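Moltonberg Linen Exchange Opens Towel Folding Hall

24/10/2026
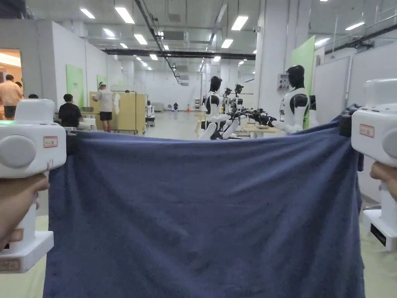
Zdzisław Cieślak said that a towel folded badly at the start of the week will be folded badly by everyone who handles it afterward, and that he would like to see the same method used in every building the Exchange supplies. His remarks came at the opening of the new folding hall in Moltonberg, where bath towels, hand towels and washcloths for the district's shelters, public pools and residential care homes will now be sorted, folded and bundled under one roof.

The Moltonberg Linen Exchange has supplied clean household textiles to public and nonprofit buildings since its founding. Until this fall, folding was divided among three smaller sites, each with its own habits. Towels from the Alvarado site arrived in thirds, while those from Wuvwood were rolled. A third group, prepared at the former depot on Skurley Street, came in quarters with the hems facing out. Receiving staff at the care homes reported that the mixed bundles did not fit the same shelves, and in many cases the towels were refolded on arrival.

A review carried out in May examined 1,408 bundles delivered over a single month. Of these, 1,201 were accepted as delivered. The remainder were opened and folded again by the receiving building, most often because the bundle was too deep for the linen closet or because corners had slipped and the stack would not stand. The review recommended one fold for all terry items and one place in which to do it.

The method adopted by the Exchange begins with the corners. A bath towel is taken by the two upper corners and held out at full width so that the top edge runs level and the cloth hangs free. Creases left from the dryer are allowed to drop out, and the side hems are checked for fraying. The towel is then laid flat, folded lengthwise in thirds, and folded twice across, finishing with the rounded edge to the front of the shelf. Hand towels follow the same order with a single cross fold. Washcloths are folded in quarters and banded in tens.

Particular attention is given to the first step. According to the guidance sheet issued with the new method, a towel that is picked up by one corner and shaken will twist along its length, and the twist will remain in the finished fold. Heavier terry is more likely to sag at the middle when lifted, and folders are asked to draw the corners apart until the top edge is nearly straight before setting the towel down. A slight dip is acceptable. The guidance sheet also asks that towels be kept clear of the floor during the lift — a towel that touches the floor goes back to the wash.

Colors have been simplified as well. Bath towels for the care homes will be blue, and those for the pools will be white with a woven stripe. Shelters will continue to receive mixed stock until present supplies are used up. The Exchange expects the change to reduce sorting errors at the loading stage, where towels intended for the pools have on occasion been sent to the care homes and returned the following week.

The hall has been provided with 264 feet of open shelving, divided by building and by item. Each section is marked with the name of the receiving building and the number of bundles due at the next delivery. Deliveries to Alvarado and Wuvwood will leave in the morning, and those within Moltonberg in the early afternoon. Buildings that require an additional delivery during cold weather or after a pool event may place the request with the Exchange office before noon on the preceding day.

Towels withdrawn from use will be handled separately. Items with worn hems will be sent for mending if the body of the cloth is sound. Those with thin patches or holes will be cut down for cleaning cloths, which are available at no charge to any building on the supply list. Stained items in otherwise good condition may be requested by the Moltonberg animal shelter, which has asked for bath towels in particular and will accept any color.

Receiving buildings are asked to keep the fold as delivered when placing towels on their own shelves, and to report any bundle that arrives loose or incomplete. Reports should give the building name, the item and the date of delivery. A copy of the guidance sheet will be included with the first delivery to each building, and further copies may be requested from the office. A larger version, suitable for posting inside a linen closet door, is in preparation.

Short instruction sessions on the new method will be offered to staff of the receiving buildings over the coming weeks. Each session lasts 2 hours and covers lifting, folding, banding and shelf placement, with time for practice on all sizes of towel. Places may be reserved through the Exchange office. Buildings unable to release staff during the day may ask for an evening session at their own location, provided a clean table at least six feet long is available.

Sheets and pillowcases are not affected by the change and will continue to be folded at the Wuvwood site until further notice. Questions concerning bed linen should be directed to that site.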